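# Kirkilmont Rainfall Notes

G'day, and thanks for having a squiz. I've been tipping out a backyard gauge for years, and this repo is where the numbers finally live — 624 daily readings in one CSV, in millimetres, typed up from my notebooks.

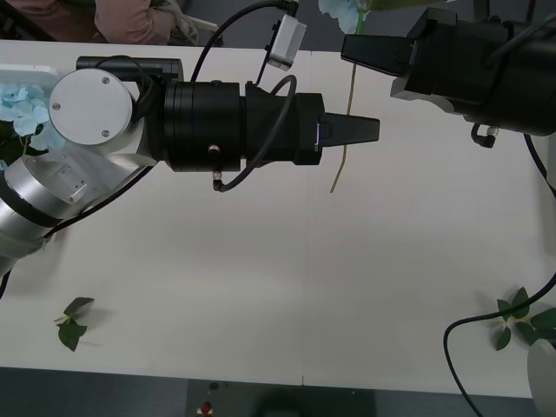 I read the gauge at breakfast, so each total belongs to the day before. If I slept in, the `late` column says so. Blank means I was away, zero means dry (please don't mix them up!).

## Columns

- `date`: day the rain fell
- `mm`: what was in the gauge
- `late`: y or n 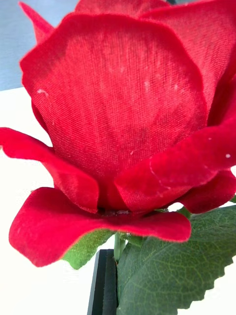 ## Known problems

February is a bit of a mess. The gauge got knocked over and I've left 20 rows blank. Nivaldo Teixeira keeps a gauge over at Penham and I'll add his colour-coded sheet once I've sorted out his units.
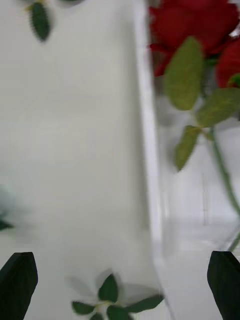
*Red roses with green foliage.*

Last updated 09/09/2023.

Comments (2)

Jagadeesh Annamalai: Ripper, loaded first go. Any chance of wind?

Caron: My dates came out backwards in the spreadsheet — day first, yeah?

This site uses cookies. Accept | Manage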